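How to check your earnings record before you file for retirement benefits

4 min read
24 shares

Quick one, writing this between appointments. Your monthly benefit is figured from your earnings record. If a year is missing or too low, the check comes out smaller. So look before you file.

You'll need your W-2s or old tax returns, and a login to your Social Security account online. No login, set one up first. Have your ID handy.

Step 1. Open the earnings page. Print it. Easier on paper, trust me.

Step 2. Go year by year against your W-2s. Look for zeros in years you worked. Name changes are a usual cause, also an employer who typed the number wrong. Last year may not be posted yet, leave that one alone for now.
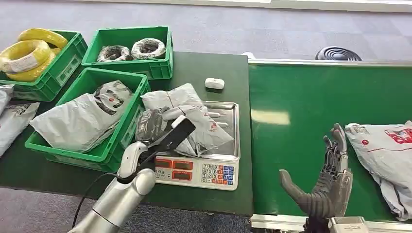
Step 3. Sort your proof. One pile per employer, oldest on top. I had a client, Olanrewaju Balogun, with 13 years at Welten and a zero right in the middle. Took him one evening to find the W-2, and most of that was digging thru a box of everything. Keep like with like, the way those crates have the yellow cables in one and the black-and-white coils in another. And put a label on each pile. Employer, years, done.

Step 4. No W-2? Pay stubs work, or a tax return. If you have nothing, write down the employer name, where you worked, the dates and what you think you made. That gives them somthing to search on.

Step 5. Call or visit the local office and ask for a correction to your record. Bring copies and keep the originals if they let you. Get the name of whoever you talk to and write down the date.

Step 6. Check the record again later. Don't assume. Kelechi Ekwueme at our Flokatbridge office puts a reminder in for December every year and just does hers then.

One more thing. There are time limits on fixing old years, with exceptions. Ask about the exceptions even if you think your too late. And don't toss W-2s until you're actually collecting.

Next up: picking a start month.

7 comments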